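Chapter 7
Caring for Clothes: Hanging, Folding and Storing

In this chapter you will learn
how to decide whether a garment should be hung or folded
how to choose a hanger and put a shirt on it correctly
how to plan a closet, a rack or a set of drawers
how to keep stored clothes in good condition between seasons

Key terms: placket, yoke, drape, crease, grain, rod, off-season storage

Clothes spend far more time in storage than they do on anyone's back. A shirt worn once a week is worn for a day and then waits six days for its next turn. What happens to it during those six days has a lot to do with how it looks when you put it on again, and with how long it lasts. A shirt left in a heap takes on the creases of the heap. A sweater left on a thin hanger grows points at the shoulders.

Chapter 6 dealt with washing and drying. This chapter begins where the dryer stops. It covers the work most people do last and with the least attention, and it asks you to slow that work down enough to see the steps in it.

The Drummond household

Throughout Part Two we follow the Drummond household, four people who share one laundry area and two closets. In Chapter 5 they made a list of everything they owned. The list came to 192 garments, not counting socks and underwear. When they sorted the list by where each piece was kept, 112 were in drawers or on shelves, and the rest were on hangers, on hooks, or on the chair in the larger bedroom.

The chair is worth a moment's thought. Most homes have one. It holds the clothes that are too clean for the hamper and not fresh enough, in their owner's opinion, to go back with the others. The Drummonds found that 31 of their garments lived on the chair, and that most of these were long-sleeved shirts. They owned enough hangers for them. The closet was simply at the other end of the hall, and hanging a shirt took longer than dropping it.

7.1 Hang or fold?

The fabric usually decides. Woven fabrics, such as the cotton used in dress shirts and plaid sport shirts, have threads that cross each other at right angles. They hold their shape under their own weight, and they also hold a crease. They do well on a hanger. Knitted fabrics are made of loops. The loops open when the garment hangs, and the longer it hangs the more they open. Heavy knits should be folded and laid flat.

The construction matters too. A shirt with a collar, a button front and a yoke across the shoulders was cut to fit over something shaped like a pair of shoulders. The hanger takes the place of the wearer. 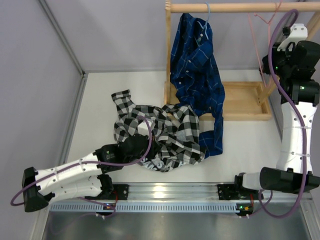

A button-front shirt should go on its hanger soon after it leaves the dryer, while the fabric is still warm. Begin by finding the collar. If you pick up a crumpled shirt by the collar and let the rest fall, gravity will do much of the sorting for you. Check both sleeves and pull them right side out. Slide one end of the hanger into one shoulder, then the other, and move the shirt until the center of the collar sits under the hook. Fasten the top button and one in the middle of the placket. Run your hand down the front once, from the collar to the hem, and hang the shirt up.

Leave space below it. A hem that rests on the floor or on a pile of other clothes will fold back on itself, and the crease it makes is a hard one to remove without an iron. This is a common fault with low racks, which are often built with children's clothes in mind and then used for everyone's.

7.2 Hangers

Plastic hangers are cheap and light and suit most shirts. Choose them wide enough to reach the shoulder seams but not so wide that they push into the sleeves. Wooden hangers are better for jackets and coats. Wire hangers will do for a few days – the trip home from the cleaner, for example – but they bend, and some of them rust.

Some families give each person a color. The Drummonds tried this in July, and it made putting away laundry easier even for the youngest, who could match a hanger to a person before she could read the name in a collar. An empty hanger left on the rod also shows that something is out being worn or washed.

7.3 Racks and closets

A closet keeps out dust and light. An open rack does neither, but it can stand where the work is done. A wooden rack next to the folding table saves a trip down the hall for every shirt, and the whole load can be carried to the closet at once. If the rack has a tray or shelf at the base, use it for folded items.

Before buying a rack, measure the longest garment it will hold and compare that with the height of the rod.

Activity 7A
Choose one closet or rack at home. List the garments on it and mark each one woven or knit. Move the heavy knits to a shelf or drawer. After one week, write down which garments have gone back to where they were, and who moved them.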